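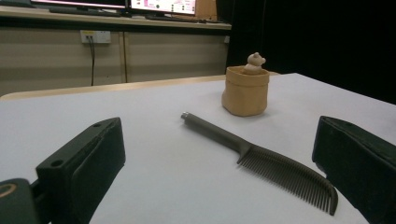
Comb on the white table, between the fingers of the hand-held gripper. The pouch with the little round-eared figurine is behind it.

Bendulby Robotics Club: Manipulation Project Gallery
Posted Tuesday, October 31, 2023

Every club page we looked at before starting ours promised that students were "teaching robots to help around the house." We would like to promise less. The fall project at Bendulby is to collect demonstrations by hand, train a small model on them, and find out how much of it survives contact with an ordinary object. Our guess in May was very little, and we haven't changed it much.

The club chose the object list by vote, which explains why there is nothing sensible on it like a foam cube. The comb won easily. It has a long round handle, a wide toothed head and a shiny metal cap at the end, so there are several places to grab it and most of them are bad. Grab the handle and the head wants to swing. Grab the head and you are squeezing a row of thin teeth. People sort this out without thinking, and we doubt that a few weeks of recordings will pass that on.

The plan calls for 300 demonstrations, and we have 189. Up to 6 students share a session, and they don't all pick things up the same way. One half of the club calls that useful variety. The other half calls it noise. The two training programs we are comparing, nicknamed Iso and Zurkus, will probably settle nothing, but at least they will be wrong about the same comb.

A word on success rates, as parents keep asking. We will not post one until the test has been run with the comb turned to 4 different angles and with other things left on the table. A number from one tidy setup is easy to get and tells you next to nothing. The MacAulay showcase accepts that kind of number, and we think it shouldn't.

More pictures will go up when there are results to go with them, good or bad. Members can find the session sign-up sheet on the club room door. Please put your initials next to every batch you record, including the ones you would like us to throw out.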